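How Stitches Work, and Why They Look Like Tiny Bow Ties

Your skin is the biggest organ you own, and you have probably put a hole in it at least once. Most holes are small. You say "ow," somebody finds a bandage, and your body gets on with the repairs while you go back to whatever caused the trouble.

Some cuts are too long or too deep for that. The two sides keep drifting apart, like a jacket with a broken zipper. That is when a doctor reaches for a needle and thread, and you reach for the nearest grown-up's hand.

Is it really just sewing?

More or less. The thread is called a suture (say SOO-cher), and the needle is usually curved, like a very small, very clean fishhook. The curve lets it dip in on one side of the cut, swing underneath and pop up on the other. A straight needle would need room to come out the far end, and there isn't a far end. There's just more of you.

Your pants are probably sewn with one long thread that runs all the way down the leg. Skin can be sewn that way too, but often each stitch is its own separate piece: in, out, knot, snip. Doctors call these interrupted stitches, which sounds as if somebody kept walking in and asking where the stapler was. If one comes undone, its neighbors keep holding.

What are the little tails for?

When the knot is tied, the doctor snips the thread but leaves two short ends sticking up. Cut them too close and the knot could slip loose. The tails also give someone a handle to grab when it's time for the stitch to come out. Please do not be that someone.

Why black?

Suture thread comes in several colors, including blue, purple and clear. Black is easy to spot against skin, which matters if you are the one who has to find every last stitch later. Some threads never need finding. They dissolve by themselves over days or weeks, and they're handy for places deep inside the body where nobody wants to go back and look.

Does it hurt?

The doctor usually numbs the area first. The numbing shot stings, and anyone who tells you otherwise has forgotten. After that you may feel some tugging, which is odd but shouldn't be sharp. If it is, say so. Loudly is fine.

What does the thread do all day?

It holds still. Your body does the actual mending: blood clots plug the gap, cleanup cells eat germs and rubbish, and new skin creeps in from both sides until it meets. The thread just keeps the edges close enough to shake hands. How long it stays depends on the spot, and a face usually gets its stitches out sooner than a knee, because knees are always bending and are generally up to something.

Up close, a row of stitches is neater than you might expect, with a knot, a gap and then another knot, and the next piece of thread looping about until it's tied down too.
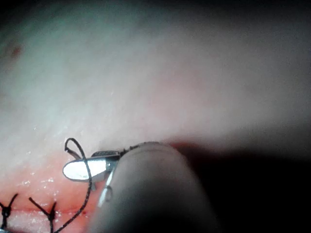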